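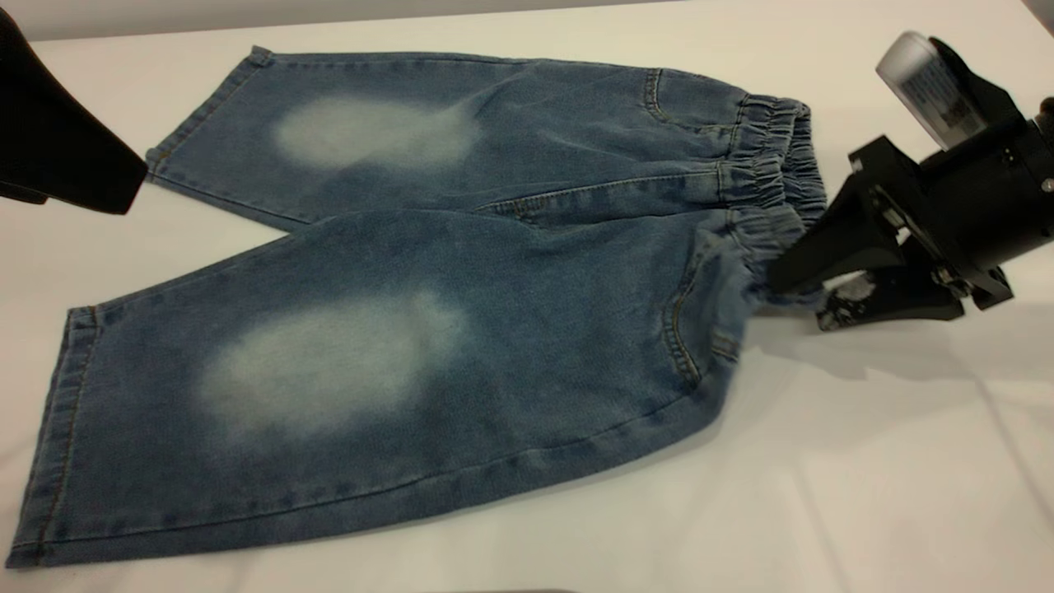

Last updated: January

The couple behind the country duo Matar met in a school parking lot when they were both 14, and they disagree about who spoke first.

"I asked her for jumper cables," he says. "For my brother's car."

"He asked my mother for jumper cables," she says. "I was in the back seat."

They got married last fall on her uncle's land outside Ballent, the town where they both grew up. We talked at their kitchen table at nine in the morning, before a rehearsal for the spring tour. They had been home for two days and the mail was still in a pile by the toaster.

The two were friends through high school and didn't date until their twenties. By then she was singing backup for other people and he was driving a delivery route and writing songs at night. He sent her one of them, a slow waltz called "Mullisero," and asked if she would record the demo. She did it in one evening in a friend's garage. A few weeks later they went out to dinner.

"I didn't know it was a date until he paid," she says. "We had always split everything."

The song was picked up by Sendura, the small label that still puts out their records. The first pressing was 1,000 copies, and it took them most of a year to sell it, mainly from a folding table after shows. He kept a list of every town where they sold one. She says the list is in a drawer somewhere and she would like the drawer back.

He proposed on the road, during a 14-hour drive home from a festival. They had stopped for gas. He had been carrying the ring in his guitar case for a month and was worried about leaving it in the van again.

"There wasn't a speech," he says. "I had one written, and I forgot it."

"He said, 'I have this thing in the case,' and I thought he meant a broken string," she says.

They wanted a small wedding and ended up with over 200 guests. Her side of the family is large, and his mother invited most of her church. The ceremony was at four in the afternoon. The band they had booked got stuck behind an accident on the highway, so the couple played the first half hour themselves, she in her dress and he with his jacket off. Her grandmother asked for "Mullisero" twice.

Neither of them thinks marriage has changed the way they work. They still write in separate rooms and trade pages at the end of the day. If one of them dislikes a line, it comes out, with no argument allowed until the next morning.

"We had that rule before," she says. "We're better at following it now."

The new album is finished except for one track. He wants strings on it and she doesn't. They expect to settle it before the tour, which opens with a hometown show at the Ballent high school gym. Her uncle is lending them the chairs from the wedding.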